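Ticket 2613
Subject: Downloaded walking map disagrees with the website about the Văduva route
Product: Codavus map publisher, with Fellura height profiles
Raised by: Annelore Reinholz, Plaltmont visitor office
Handled by: Hildegard Buschmann, Codavus support
Status: Closed by support, reopened by customer, closed again with a note

Annelore Reinholz, 9.10 am

The Văduva route shows two different climbs depending on where you look at it. On our website the route page says 338 metres of ascent. On the map that visitors download and print from the same page, the box beside the route says 65 metres. I have walked it more times than I care to remember and I can tell you that 65 is nonsense. It goes up from the church, carries on up past the quarry, and when you think it has finished it goes up again.

We grade our walks easy, moderate and hard. The website has this one as hard. The downloaded map has it as easy, with the little green boot. A couple came into the office yesterday afternoon with the printed map and a pushchair, and they were not pleased with me.

Please don't tell me to clear my cache. I have cleared it, and so has my colleague on her own laptop, and I tried it on the office tablet as well.

Hildegard Buschmann, 10.25 am

Hello Annelore, thank you for getting in touch and I'm sorry for the trouble. The height figures come from Fellura and are worked out afresh when you press Publish. Could you open the Văduva route, press Publish again, wait for the green tick, and then download a new copy of the map?

Annelore Reinholz, 10.50 am

Published again. Green tick appeared. Downloaded the map. Still 65 metres, still the green boot.

I would like to know what the green tick is supposed to mean. I have had it every time, including on the version with the wrong climb. As far as I can see it means that I pressed the button.

Hildegard Buschmann, 11.40 am

The tick confirms that the route was sent and accepted. It doesn't check the contents, so I take your point.

Could you tell me whether the line drawn on the downloaded map follows the right paths? If the line is correct and only the box is wrong, the fault is probably with the Fellura profile. If the line is wrong too, it is more likely to be on our side.

Annelore Reinholz, 12.15 pm

The line is right. I checked it against the paper survey sheet we keep behind the counter. Church, quarry, upper meadow, back down through the beech wood. The numbered stops are right too.

The distance in the box is wrong, though, and I should have seen that earlier. It says 3 km. You are barely past the quarry by then. So we have the correct line with somebody else's box next to it.

I also looked at the other routes while I had everything open. The riverside, the old town walk and the vineyard path all agree with the website. It is only Văduva.

Hildegard Buschmann, 2.05 pm

That's very useful. I have looked at your account and asked Fellura for the profile they hold. They hold 338 metres for this route and have never sent us anything else under its number, so the profile looks sound.

It could be a delay between the website and the download server. These normally sort themselves out overnight. I'll put the ticket on hold and we can look again in the morning.

Annelore Reinholz, 2.20 pm

I don't believe it's a delay. A delay would give me an old figure for this route, and this route has never had 65 metres. We put it on the system in June and it was 338 from the start. I have the printed proof in a folder. Where would an old 65 come from?

You may leave it overnight if you like. I will take the download link off the page in the meantime, because I'm not sending anyone else up there in sandals.

Annelore Reinholz, 8.45 am, next morning

No change. I downloaded the map from the staff page before we opened and the box is the same as it was.

Things I tried before writing to you, so that we don't go round them again:

Renamed the route to "Test". Published, downloaded. The box now shows 338 metres, the right distance and the red boot. All correct.

Renamed it back to Văduva. Published, downloaded. 65 metres, 3 km, green boot.

Renamed it to "Văduva and quarry". Correct again.

Made a copy of the route, called the copy Văduva, left the first one as "Test". The copy has the wrong box. "Test" is fine.

So it's the name. I don't know how a name can change the height of a hill, but there it is.

Hildegard Buschmann, 9.30 am

This is excellent work, thank you. I can repeat it here. I've also tried the name without the mark over the first a, and that gives the wrong box too. Was there ever a route in your account called Vaduva, spelled with a plain a?

Annelore Reinholz, 9.55 am

Not in the list, no. I have looked under Live, Draft and Archived.

But I asked the woman who had this job before me, and she says there was one. It was a short stroll from the car park to the spring and back, mostly flat, put on when the office first moved to Codavus. They spelled it with a plain a because the old system turned the proper letter into a question mark. She deleted it when the spring was fenced off. Deleted, she says, and not archived, and she remembers because it asked her twice whether she was sure.

If that's our 3 km and our 65 metres then I have a further question, which is what your Delete button does.

Hildegard Buschmann, 11.15 am

I have found it. The route was removed from your list and from the website, but the information box made for the printed map was kept in a separate store. When a map is built for download, the builder looks in that store for a finished box before making a new one. It looks by name, and before it looks it strips accents and other marks from the letters. Văduva and Vaduva therefore count as the same name, and it picked up the old box.

The website doesn't use that store, so the route page was always right.

I have removed the old box by hand. Could you publish once more and download?

Annelore Reinholz, 11.35 am

Published and downloaded. 338 metres, right distance, red boot. I printed it too, in colour and in black and white, because the boots look alike in black and white and I wanted to be sure the word "hard" was there. It is.

I'd like to leave the ticket open, please. You have taken away one old box. I have no way of knowing what else is in that store under names we stopped using.

Hildegard Buschmann, 1.10 pm

I'm glad it's working. I've gone through the store for your account and there are no other boxes without a live route. The developers have been told that Delete should clear the store as well, and that the builder should match on the route number. I'll close the ticket now as solved.

Ticket closed by support, 1.12 pm
Ticket reopened by customer, 1.20 pm

Annelore Reinholz, 1.22 pm

"Have been told" isn't a fix. I have worked with enough suppliers to know how long a thing can go on having been told.

Three questions, and then you can close it.

If I delete a route this afternoon and make a new one with the same name next spring, will I get the old box? Yes or no.

Do other towns have this? There must be plenty of places that close a path and open a different one under the same name. They won't notice unless someone complains at the counter, and most walkers just grumble and go home.

Is there any check I can do myself that doesn't depend on the green tick?

Hildegard Buschmann, 3.40 pm

I'll take them in order.

Yes, at present you would. Until the change is released, please give a replacement route a slightly different name, or write to us and we'll clear the old box.

Other accounts could be affected. I've asked for a search of the whole store and for a notice on the known faults page. I can't promise when either will be done, but I've put your description of the pushchair in the request.

For a check, open the downloaded map and compare the ascent and distance in the box with the route page. I'm afraid there isn't a quicker way. The profile drawing under the box is made fresh each time, so if the drawing shows a steep climb and the box gives a small figure, the box is old.

Annelore Reinholz, 4.05 pm

Thank you for a straight answer on the first one. I'd rather have that than a tick.

I went back to the wrong map we printed for the pushchair couple and you're right, the drawing underneath does show the climb. It was there all along and I never looked at it. Nor did they, but they had an excuse.

For whoever picks this up later, what we now do here: every route gets downloaded after publishing, and the box is read against the web page by someone other than the person who pressed the button. Deleted names go on a sheet pinned up in the back kitchen, next to the key list, and we don't use them again. The download link for Văduva is back on the page as of four o'clock.

You can close it. I shall be trying the same test again when the change is released, with a route called Vaduva, and if I see a green boot I'll be quoting this number.

Ticket closed by support, 4.30 pm
Note added: customer to be contacted when route number matching is released. 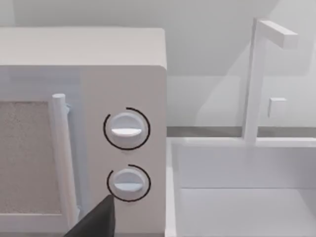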